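Planning automation purchases, handout 4
Tutor: Margit Sæther. Notes typed up by Peiyu Duan, 11 November 2022

Carry on from the Nukarura costing. Reminder: the arm is the cheap bit to forget about, the quote everyone reads first. Put these on the sheet before you ring a supplier:
grippers and spare fingers
mounts, table, cabling
training days
service contract, year 2 onwards

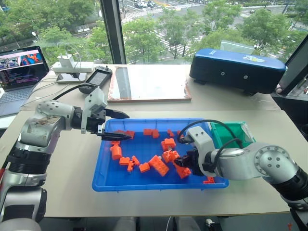

Budget for the bench as well as the arms. Romier quote covers arms and grippers only, Vávra bundles a table but charges for fitting. Two-arm cells need room for both elbows over one tray, plus slack in the cables, which here loop up off the wrist and back along the arm, so price for longer ones and for clips. Second table for the laptop and chargers = another line. Allow 3000 for all of this and 15 per cent on top for things you missed. Contingency is not a treat, dont spend it early.

Consumables next. Small money but it recurrs, and finance will ask. Bricks, bins, batteries, finger pads. Surov sells pads in packs of 4, check the delivery charge.

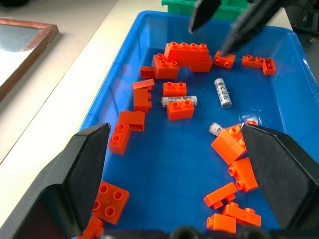
Fig. 2. Mixed parts in the blue bin: orange bricks and batteries.

Mixed parts mean more time on set-up, so cost the hours too. Normand Landry's spreadsheet has a column for it, use that one and not the old version.

For the seminar: bring one quote, marked up, with whatever is missing from it written in the margin.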